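4. What people believed about the cleaner

I'll admit I came into this part of the study expecting to be bored. We'd already asked our participants about passwords and backups, and the questions on Garus (the disk cleaner that used to come bundled with every second free download) were tacked on near the end. Then the answers started coming back and I couldn't stop reading them!

Of the 300 home computer users who filled in the survey, 97 told us that Garus was itself malware. When we asked where they'd heard that, most pointed to a forum thread or a relative, and very few had ever installed it. Meriem Bennani, who coded the open answers with me, started tagging these as "inherited warnings", and the label stuck. I've kept it for the rest of the paper.

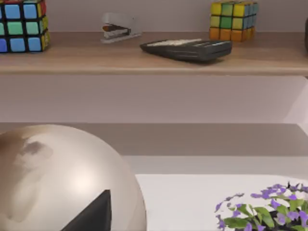 What makes inherited warnings tricky is that they tend to be half right. The older Garus installer did switch on a browser toolbar by default, and plenty of people were rightly annoyed by it. A toolbar you didn't ask for is a nuisance and it's poor behaviour from a software maker, but our participants rarely drew a line between that and a program that steals files. "Virus" was doing the work of about six different words. One fellow used it for a licence renewal email.

We followed up with 52 of the respondents by phone. I did the calls myself over a couple of weeks in March (with a lot of tea), and I let people wander off topic when they wanted to. Several had removed Garus and put in Kusetti, a rival cleaner that shipped with a very similar toolbar, and they were perfectly happy with it. When I asked why, the usual reply was that they hadn't heard anything bad. I don't want to make too much of that, given how few calls we made, but it matches what Jankauskaitė found with antivirus trials in the Adomaitis panel, and I'd love to see somebody run it again with a bigger group.

Figure 3. Simulated desk setting. 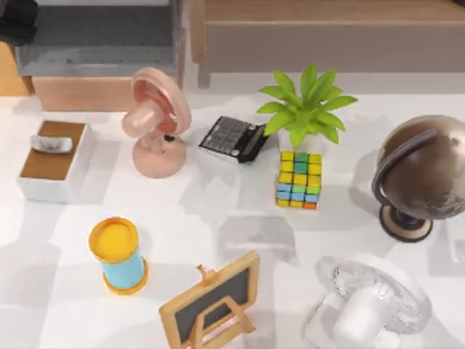

4.1 How the warnings were checked

Each claim about Garus was sorted by hand before we looked at who had made it. Meriem and I worked separately and then compared notes, and we disagreed on 33 claims, mainly the ones where somebody wrote that the program had "slowed everything down" and left it there. Is that a complaint about performance or an accusation? We argued over it for most of an afternoon and in the end gave those their own category, which I still think was the right call, although it does make the totals harder to set beside the earlier Nurkau survey.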